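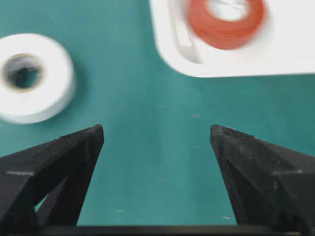

The fault came back in July, says the technician who looks after the packing cell at the Zovmont workshop, and it took 57 working days to find it. The cell has a simple job: the arm takes a roll of tape and puts it in a white tray. With the fingers open and the green surface free between them, the controller must read "nothing held". In 254 logged cycles it read "holding" three times. "Three is a small number," she told me. "But each time the arm carried air to the tray, and then it pushed down on what was already there."

The worst case was in the evening. The arm pressed a roll against the floor of the tray until the Zillon controller stopped on overload. A colleague had his hand near the rim. He was not hurt, but the cell stayed closed for the rest of that week.

They first blamed the black fingers, and changed them. Then they blamed the software. In the end it was a cable at the wrist, bent a little too much at each turn. "I had looked at this cable every morning," she said. "From outside it was perfect."

The new cable has a wider loop, and the arm now opens and closes once before each lift to check the signal. The operators find this slow. She has refused to remove it.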